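Última actualización: octubre

Buscar en el boletín Buscar Todos los números Temas

¿Ya nos dobla la ropa un robot? Crónica de una lectora impaciente

Llevo desde la primavera recibiendo la misma pregunta vuestra con distintas palabras: que cuándo va a haber una máquina que recoja la cocina. Una lectora me escribió a las seis de la mañana, con un bebé en brazos y el lavavajillas abierto, para decirme que pagaría lo que fuera. Yo también, os lo aseguro, así que este mes me he puesto en serio con el asunto, he llamado a gente que sabe bastante más que yo y he pasado dos tardes en Collado, el taller donde trabaja Emiliano Barrios.

Os adelanto la respuesta para quien lea esto en el autobús: todavía no. Pero el «todavía no» tiene mucha miga, y hay partes que me han sorprendido (para bien y para mal).

Empiezo por lo que yo creía. Yo creía que lo difícil era el cerebro, que la máquina entendiera «recoge la mesa». Emiliano se rio un poco cuando se lo dije, con cariño, y me puso delante una taza, una cuchara y un calcetín. Me pidió que los cogiera con los ojos cerrados, y los cogí, claro. Luego me pidió que le explicara cómo lo había hecho, con cuánta fuerza, por dónde, en qué momento supe que la cuchara ya estaba en la mano. Ahí me quedé callada un buen rato. Todo eso que hacemos sin pensar hay que enseñárselo a un brazo, pieza por pieza, y el brazo no viene con una infancia entera de tirar vasos al suelo.

Buena parte de ese aprendizaje se hace en simulación, que es como llaman a ensayar dentro del ordenador antes de tocar nada de verdad. En una simulación se puede repetir el mismo gesto toda la noche sin romper una taza ni pagar un motor nuevo. Se cambia el peso del objeto, se cambia la posición, se vuelve a empezar. Y el gesto por el que empieza todo el mundo es el más tonto que os podáis imaginar: coger una cosa pequeña y tenerla cogida.
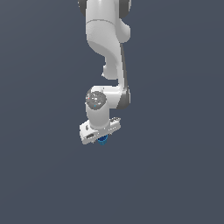

Un brazo simulado con una pequeña pieza azul bajo la mano. Antes de los platos, esto.

Me pasé un rato largo mirando esas cosas en la pantalla y tengo que confesar que enganchan. Al principio me pareció una birria, porque yo iba pensando en sábanas y sartenes y me enseñaban una piececita. Luego Emiliano me contó que en una tanda de 200 intentos de agarre, con una pieza parecida, el programa que estaban probando entonces había fallado 11. A mí me sonó estupendo. A él no tanto. «Imagínate que se te caen once vasos de cada doscientos», me dijo, y pensé en mi vajilla, que ya va justita.

Además esa cuenta es la de dentro del ordenador. El salto a la cocina de verdad es otra historia y aquí entra Jianhua Du, con quien hablé por teléfono una hora larga y que se ha pasado años en ese salto. Me lo explicó con un ejemplo que me gustó mucho: en la simulación, una pieza tiene el peso que tú le digas y el borde que tú le digas. En tu casa, el vaso lleva jabón, la luz de la ventana cambia a media tarde y alguien ha dejado un imán de nevera donde no tocaba. Los programas se entrenan con variaciones para que no se asusten de esas cosas, pero la lista de cosas raras de una casa normal no se acaba nunca. Le pregunté por el cajón de los táperes y me contestó que por favor no le hablara del cajón de los táperes.

¿Y las fábricas, que llevan décadas con brazos? Pues ahí la conversación cambia mucho. Shuk-fan Lui lleva la línea de empaquetado en Dititz y me contó que tienen un brazo que coloca frascos en cajas desde hace tiempo y que va de maravilla, siempre que el frasco llegue de pie, separado del siguiente y por el mismo sitio. Cuando cambiaron el formato de la caja tuvieron que parar y volver a ajustar un montón de cosas. Me dijo que el año pasado probaron a darle también los pedidos mezclados, con bolsas, tubos y cajitas en la misma cubeta, y que esa parte la siguen haciendo sus compañeras. Las bolsas son lo peor, por lo visto. Una bolsa blanda no tiene forma hasta que la coges, y entonces tiene otra.

Que es justo el problema de la colada, si lo pensáis. Una camiseta arrugada en un cesto es una bolsa con mangas. Tamás Dobos ha estado trabajando en doblado de ropa para Zandier y me mandó sus números, con permiso para contarlos. De 872 prendas que pasaron por sus pruebas, la máquina dejó 76 sin doblar y hubo que terminarlas a mano. Toallas, casi perfecto. Camisetas, bastante bien. Los calcetines ni los intentaron (emparejar calcetines es un problema que yo tampoco he resuelto). Eso sí, cuando le pregunté cuánto tardaba en doblar una camiseta, hubo un silencio y me dijo que prefería hablar de toallas. Yo me imaginé la pila del domingo de mi casa, con dos adolescentes, y calculé que la máquina acabaría la víspera de la siguiente lavadora.

Lo que más me ha hecho cambiar de idea, sin embargo, es la charla con Normunds Bite, que tiene una residencia pequeña y ha estado probando un carrito de Drorila para llevar bandejas y ropa limpia por los pasillos. El carrito no agarra nada. Lo cargan las cuidadoras, él va solo hasta la habitación y allí lo descarga otra persona. Yo le solté que vaya gracia de robot, que eso era un carrito con ínfulas, y él me dijo que las cuidadoras se ahorran una barbaridad de paseos y que por nada del mundo lo devolvería. Lo malo: se queda parado delante de la alfombra de la entrada y hay que ir a buscarlo. La alfombra ya la han quitado. Me quedé pensando en eso, en cuántas cosas vamos a quitar de en medio para que las máquinas pasen, igual que yo levanto las sillas para la aspiradora redonda cada mañana y luego presumo de que me limpia la casa sola.

Vamos a lo práctico, que sé que me lo vais a preguntar por correo.

Si queréis gastaros dinero ahora mismo, yo me lo gastaría en cosas que hacen una sola tarea y no tienen manos. Aspiradora que va sola, sí. Secadora, si no tenéis y os cabe, también, y os aviso de que la mía me ha cambiado más la vida que cualquier vídeo futurista. Un brazo de cocina doméstico no lo compraría este año ni me lo plantearía el que viene.

Si veis un vídeo de un robot cargando un lavavajillas, mirad si está acelerado (suele ponerlo en una esquinita, en pequeño), mirad cuántas veces cambia el plano y preguntaos si alguien lo maneja a distancia. Emiliano me insistió mucho en lo de la distancia. Manejar un brazo a distancia es una forma estupenda de enseñarle y él mismo lo hace a diario, pero ver a una persona guiando una mano mecánica no es ver a una máquina que sabe fregar. Desde que me lo dijo no consigo ver uno de esos vídeos sin pararlo cada dos segundos, y mi marido ha pedido que los vea en otra habitación.

Y si tenéis un taller o una tienda pequeña, Shuk-fan me dejó un consejo que os copio tal cual: «Apunta durante una semana qué movimiento repites siempre igual. Siempre igual de verdad, no casi igual. Si no sale ninguno, espera». En mi casa he hecho la prueba y me ha salido uno, que es abrir la nevera y cerrarla sin coger nada.

Me quedan cosas en el tintero. Quería hablar de las ventanas, porque hay limpiacristales automáticos y varias de vosotras me habéis escrito encantadas — y una muy enfadada, con el aparato colgando de un cuarto piso—. También quiero volver a Collado cuando pasen de la pieza pequeña a un vaso de verdad, que Emiliano me ha prometido avisarme y yo he prometido llevar los vasos. Llevaré los feos.

Mientras tanto, contadme qué tarea daríais primero. La mía es la funda del edredón, sin ninguna duda, y Tamás ya me ha dicho que ni se la mencione. Podéis contestar directamente a este correo, los leo todos, aunque en octubre voy un poco lenta. En el próximo número, las recetas de calabaza que os debo desde el año pasado.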